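Categories: Robot manipulation | Bimanual systems | Research methods

Claim-and-release scheduling

Claim-and-release scheduling (sometimes shortened to CRS, or "claiming" in informal use) is a method for sharing a work surface between two robot arms during sorting and placement tasks. Each arm must hold a claim on a region of the table before it may enter that region, and must give the claim up once its gripper has left. The method was worked out by Marilou Tolentino and Nestor Malabanan as part of the Loda project, and was later added to the Vover control software. It is mostly used with learned policies, where the movement of each arm is produced by a neural network and is not known in full beforehand.

Background

Two arms fixed side by side along one edge of a table share most of the space in front of them. The usual ways of keeping them apart are to divide the table down the middle, or to plan both motions together. A fixed division is simple to set up, but it rules out any task in which both grippers must hold the same object, and it leaves one arm idle when most of the work lies on the other side. Joint planning avoids both problems at the cost of computing time, and it assumes that the path of each arm can be stated before it moves. Policies trained on demonstrations do not meet this assumption. They give out short runs of joint positions, typically less than a second long, and these are revised as new camera images come in.

The Loda project was concerned with electrical accessories, a class of object chosen for being awkward. Power strips are long and can turn in the grip. Cube adapters are small and may be set on top of other items. Cables join objects that would otherwise be separate, so that moving a plug in one region may drag a strip lying in another. Early work in the project used rigid blocks, and Malabanan has noted that the first version of the scheduler, which took no account of cables, passed every test on blocks and was of little use on anything with a lead attached.

Method

The table surface is divided into square cells. Before each run of motion, the controller estimates the cells that the gripper and forearm will pass over and asks the scheduler for a claim on them. The scheduler grants the claim if none of the cells is held by the other arm. If some are held, the asking arm slows down, and stops at the border if the cells have not been released by the time it gets there.

Three kinds of claim are recognised. A passing claim covers cells that the arm will only cross, and is dropped as soon as the gripper has left. A working claim covers the cells in which an object is to be gripped or set down. A joint claim may be held by both arms at once, and is the only kind under which the grippers are allowed to come closer than the safety distance. Joint claims are used when an object is passed from one arm to the other or held by both. 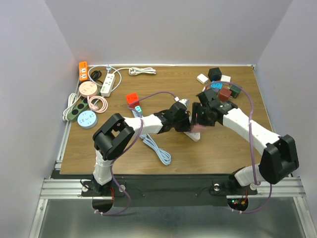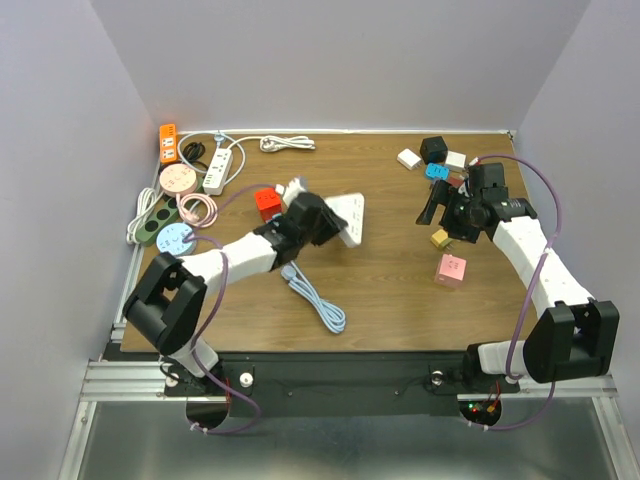
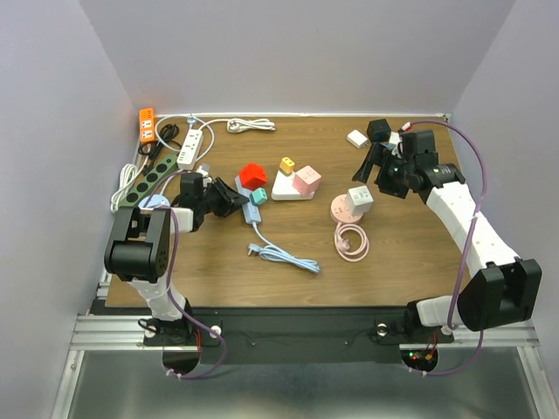
Cables are treated as an extension of the object they belong to. When an arm asks for a working claim on a strip or plug, the scheduler adds every cell in which the attached cable has been detected. This makes claims larger, and on a crowded table a single long lead can block the other arm for much of an episode. A later change by Princess Macaraeg splits the cable into sections and claims only those likely to move, judged by how much slack lies between each section and the object. Cables that lie in a loop are assumed to take up movement in the loop first.

Deadlock can occur when each arm holds cells that the other needs. The scheduler looks for this on every cycle. The arm with the lower priority must then back out along its last recorded path, keeping hold of anything it is carrying. Priority is switched after each completed placement, so that the same arm is not made to give way every time.

Evaluation

The main evaluation covered 1471 episodes, of which 1377 ended without contact between the arms outside a joint claim and without an operator stopping the run. Every episode used the same class of objects, with the starting arrangement changed by hand. Most of the failed episodes were put down to cable detection, chiefly cases where a pale lead crossed a lead of similar colour and the two were assigned to the wrong objects. A smaller group came from handovers in which one arm released its share of the joint claim before its fingers had fully opened. The handover fault was later removed by tying release to the measured finger position – the earlier version had relied on the commanded one.

Episodes were scored by Maricel Maglaya from recorded video, using a written protocol with 12 failure codes. Code 2, "object moved by other arm", proved hard to apply where a cable ran between the two working areas, and its wording was revised part of the way through. Episodes scored under the old wording were scored again.

Limitations

The method takes the table as flat and ignores height, apart from a single fixed clearance value. An arm passing well above an object is therefore treated in the same way as one passing close to it. Leena Mustonen has argued that this makes the scheduler too cautious for arms with a high elbow, whose forearm may cross several cells without coming near anything on the surface. A layered grid was tried in the Stelanell variant and lowered waiting times, though it also made the deadlock check slower.

Stacked objects are a further weak point. An adapter resting on a strip shares its cells, and the scheduler cannot grant a claim on one and not the other. In practice the upper object is removed first, under a working claim that covers both.

Related methods

Valente, an earlier scheduler for pick-and-place cells, also uses regions and claims but fixes the regions in advance and has no joint claim. Token passing, in which only one arm may move at a time, can be seen as the limiting case in which the whole table is a single cell. It remains in use as a fallback in Vover when cable detection is switched off.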